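Parkham eats its leftovers now. Or tries to. Since May the Olton street market has run a swap table – soup, rice, half a pie – and it's gone by 12 most mornings.
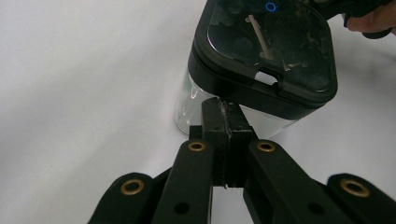

Benoît Caron thinks the rules are too loose, and that two days in the fridge should be the limit.

Fair point. Labels help, so does a decent lid. Most poeple just sniff and hope.

Print | E-mail

Comments
Arif Fakir: 5 tubs of dal, no takers??
Waria: try freezing it

Related
Bread, day 2
Nurmi's soup kitchen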